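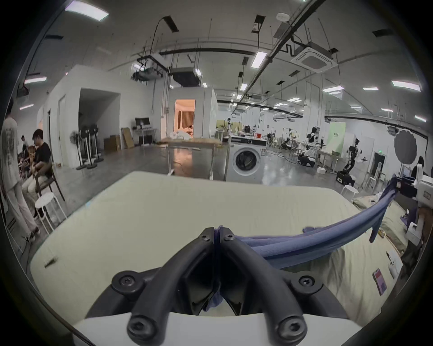
Dromer padded mattress topper, cream, review after ten months

I bought the Dromer topper last April to go over a mattress that had become too firm for my hip. I paid 128 for the double, delivered. Mélanie Gosselin, who I share the flat with, has the Girard one on her bed, so I have been able to compare the two.

It arrived rolled in a plastic bag inside a cardboard box. The instructions say to leave it flat for a day before use. Mine needed nearly two days before the corners stopped curling. There was a faint smell at first and it went after a night with the window open.

Comfort is good. The padding is even across the middle and a little thinner at the sides, where you notice it if you sit down to put your socks on. I sleep on my side and the hip pain has eased. My partner sleeps on his back and says he can't tell much difference from before. It isn't as thick as the Girard, but it is cooler in summer.

The cover is pale cream and it marks easily. I had a tea stain on mine within a week. Cold water and a bit of washing-up liquid took most of it out and left a ring. The cover doesn't come off, so if you eat breakfast in bed, buy a protector as well. A dark fitted sheet shows through less than you might think. A cotton throw on top slides about, a fleece one stays put.

Washing is the weak point. The label says 60 degrees, but a double will not fit in an ordinary front loader with any room to turn. I took it to the launderette and used the big drum, and it needed three goes in the dryer. The stitching held and the filling didn't clump.

The elastic corner straps are short. They fit our mattress, but Nadhirah Chin next door has a deeper one and hers ping off at the foot end every few nights. Measure yours before ordering.

Four out of five. I'd buy it again for the spare bed, with a removable cover if they made one.

17 February 2021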